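Trodness gripper fault

The Trodness gripper fault was a recurring error in Trodness, a simulated household used to test the control software of robotic arms. It caused the two-fingered gripper to report a firm hold on an object before its fingers had closed, and led to the withdrawal of 214 test results. The fault is most often discussed in connection with the bathroom tasks, in which an arm tidies items left on and near a toilet. 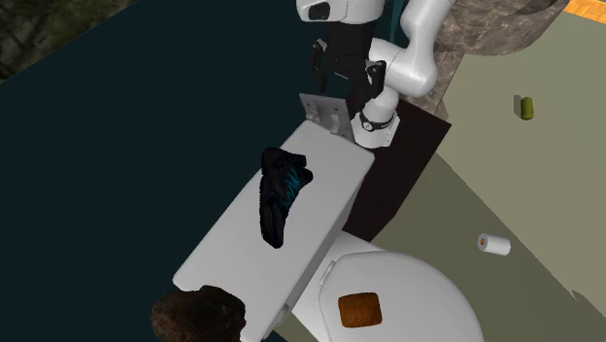
According to a remark in the Nurnmont users' bulletin, the fault had been present for months and was taken for poor planning by the arm, so that teams spent a whole spring retraining software that had little wrong with it. The bulletin's editors did not dispute the account, but noted that no report had been filed before April.

Background

Trodness was developed by Merer, a software firm, as a set of furnished rooms in which an arm could practise clearing, sorting and fetching. The bathroom was added in version 2. Its tasks were regarded as difficult, as objects could be placed on narrow surfaces such as the lid of a toilet tank, where the arm had to work close to a wall. A shoe lying on its side was among the items used.

Nature of the fault

The simulator judged a grip by the distance between the fingers and the nearest surface. When an object lay on a flat lid, the lid itself could be counted as that surface. The control software then received a signal that the object was held, and lifted the arm without it. In a smaller number of runs the fingers went on pressing downwards and passed into the lid. The simulator corrected the overlap by pushing the two bodies apart at high speed - an event recorded in the logs as a contact release.

Discovery

The error came to light when Lã, a research group using the rooms under licence, repeated 3,000 runs with the grip signal switched off. In 51 of them the arm had been credited with a completed lift although the object had not left the lid.

Safety concerns

No physical equipment was damaged by the fault. Concern centred on software trained in Trodness and later moved to real arms, which might press too hard on a fixed surface or carry on with a task after an empty grip. Merer advised users to apply a separate force limit and to check each grip by a second method.

Correction

A revised contact model was issued in the summer. It ignores fixed furniture when judging a grip and stops the arm if the fingers overlap any surface. The withdrawn results were not restored, and teams were asked to submit new runs. Nurnmont continues to list the earlier version as unsuitable for comparison.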